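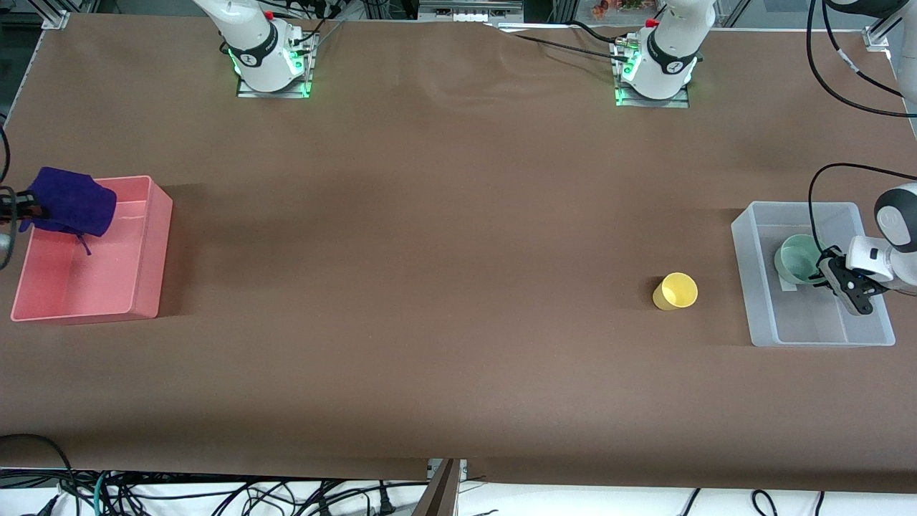
4. Comparing two grippers on the dual-arm table

This section explains how to compare two grippers, or two sets of fingers, when both arms of the Kerslake table are mounted and powered. Please read it completely before you start. The comparison is made with soft and hard objects together, because a gripper which is good with a plastic cup can be poor with a cloth. For this reason each arm gets its own bin: the right arm works with the cloth over the pink bin, and the left arm works with the green cup in the clear bin. The yellow cup stays on the open paper between the bases and the front edge, and it is used in the second part of the test (see 4.4).

In this manual, "right arm" and "left arm" are the names used in the Ulel controller. When you look from the front of the table, the right arm has its base on your left side. Lorraine Waaka has asked us to repeat this in every section, so we repeat it.

4.1 Before you start

1. Check that the table cover is smooth where the objects will lie. Small wrinkles between the two bases do no harm.

2. Put the bins near the left and right edges of the table. The long side of the pink bin should follow the front edge of the table.

3. Switch on the controller and wait until both bases show a steady green light. If one base blinks, stop here and go to section 7.

4. Open the Braltumix panel and load the profile for each gripper. The profile name must match the label on the wrist. The panel does not check this for you.

5. Set the speed to 85 percent on both arms. Do not use full speed for a comparison, even when both grippers allow it.

CAUTION: Keep your hands away from the table when the arms are enabled. The two arms can reach over each other's half, and the panel shows only the arm that is selected.

4.2 Setting the closing force

The closing force is given in controller units from 0 to 255. These units are not newtons, and the same value does not give the same force on two different grippers. You must set each gripper separately.

1. Select the right arm. Move the gripper over the cloth with the jog keys.

2. Set the force to 174 and close.

3. Lift the cloth slowly until its lower edge is above the table. If the cloth slides, raise the force by 5 and try again.

4. Write down the first value that holds the cloth for one full minute.

5. Select the left arm and repeat with the green cup. Start from a low value — the cup wall bends easily, and a bent cup must be replaced before the next run.

Note: If the cup lies on its side, bring the gripper in at an angle and let one finger go inside the opening. A straight approach from the top often pushes the cup against the wall of the bin. This is true for both finger types that we have tried.

4.3 First part: pick and hold in the bin

1. Press Start Set on the panel. Each arm makes one pick, holds, and opens again over its own bin.

2. Stay at the table for the first ten picks. After that you can watch from the desk.

3. When the set is finished, save the log before you move any object. The panel clears the log when a new set begins, and it does not ask.

4. Exchange the two bins with their objects, and run the set again. Each gripper must do both objects, or the results cannot be compared.

The cloth should be dropped in a loose lump and not folded by hand between picks. Manaia Pryor folded it in the first trials in December, and those results came out much too good for the wide fingers. We have removed them from the table in the appendix. The remaining data has 3,845 picks.

4.4 Second part: pick from the open surface

1. Lay the small yellow cup on its side on the paper, with no bin around it.

2. Enable only one arm. Park the other arm with the Home key.

3. Run the open surface program. The gripper closes from the side and then lifts.

4. Put the cup back with its opening in another direction and run again. Use the four directions printed on the test sheet.

5. Park this arm, enable the other one, and do the same.

CAUTION: In this part the fingers come very close to the paper. If you have changed the fingers, measure their length and enter it in the profile first. A wrong length can press the fingers into the table, and the Markix wrist has no protection against this.

4.5 Cables

The arm cable must have a free curve at the wrist in every position of the program. Move the arm by jog to the farthest point of its reach and look at the cable there, especially above the clear bin, where the loop is lowest. If it touches the rim, open the clip on the forearm, give the cable a little more length, and close the clip again.

Cables that lie on the floor or shelf in front of the table should be pushed back before anyone walks there with a spare gripper. Do not pull out any plug when a base is green. Use Disable on the panel, wait for the brakes to click, and then unplug.

4.6 Reading the result

Open the log and look first at the column "Slip". A slip is counted when the finger position changes during the hold. For the cloth, small changes are normal — the cloth settles — and the limit is set wider in the cloth profile. For the cups, use the standard limit.

Compare only sets which were made with the same speed. If the two grippers have almost the same result, repeat 4.3 with new finger pads on both. Old pads were the cause in most cases when users wrote to us about this.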